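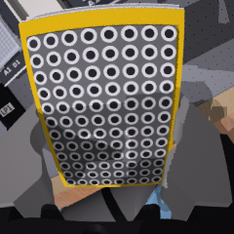

A 96-well plate in a yellow frame, held between two gray fingers.

THE CUE SHEET

The Hirkau was a cabaret of 113 seats on the second floor of a building that had once been a bank. The cue sheet for the July program ran to 218 lines. The stage manager had typed it in the afternoon and printed it twice, one copy for the booth and one for the wall beside the dressing room door. Each line gave a number, a trigger, a department and an action. Line 1 was house lights to half. Line 218 was work lights on.

The program was called Fulturberg. It was a drag revue in two parts, set in a spa town of that name which did not exist, and every performer played a guest at the same hotel. The king who opened the show played the hotel doctor. He wore a false beard applied in four sections with spirit gum, a white coat with the darts taken out, and shoes with lifts in them. His number lasted as long as the recording, which had been cut down so that it ended before the second chorus.

At half past six the stage manager walked the deck with a roll of tape. The stage was shallow. A quick change had to be done behind the left leg, where there was room for a chair, a hook and one dresser. She taped the position of the chair, sat in it, and stood up again. Her elbow touched the curtain. She moved the tape inward by the width of her hand and wrote the change on both copies.

The difficulty was line 41. On line 41 the doctor left the stage in the beard and the coat, and on line 44 the same performer returned as the widow Seixas in a floor-length gown with a train. There were three lines between the exit and the entrance. They covered a spoken announcement, a light change and the first bars of a waltz. In rehearsal the change had never been completed inside them. The gown closed with hooks. The dresser had asked for a zipper and the costume shop had replied that the fabric would not take one.

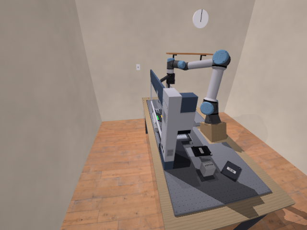 Robot arm at the end of a long table. Wall clock and shelf behind.

The stage manager had considered the options and listed them in pencil. The announcement could be lengthened. The waltz could be looped. The widow could enter with the back of the gown open and keep her face to the house, but the choreography contained two turns. The beard could not be hurried. Spirit gum came off with remover or it came off with skin.

She went down to the dressing room and read the options aloud. The performer was at the mirror, gluing down an eyebrow. He listened to all of them without turning his head.

"Leave the beard on," he said.

"The widow has a beard?"

"She's in mourning. She's let things go."

The stage manager thought about this. It removed the slowest part of the change. It required no new sound file and no new light cue. She crossed out the pencil list, wrote "beard stays" beside line 44, and initialed it. Then she climbed to the booth and told the operator, who asked whether the follow spot should come in tighter on the face. She said it should.

The house opened at half past seven. The Mastov twins, who were not twins and did the acrobatic number in part two, warmed up in the corridor and had to be asked to stop when the fire door was needed. Line 1 was called at eight.

On line 41 the doctor went off left. The announcement played. The lights went to blue. In the booth the stage manager could hear the dresser counting hooks under her breath over the headset, and then the waltz began and the counting stopped.

"Clear," the dresser said.

The widow Seixas came down center with her train behind her and her hands folded. The spot found her face. There was a short silence, and somewhere near the back of the house a single person began to laugh. The widow turned toward the sound and lifted one hand for quiet.

The stage manager put her finger on the next line of the sheet.

"Stand by, 45," she said.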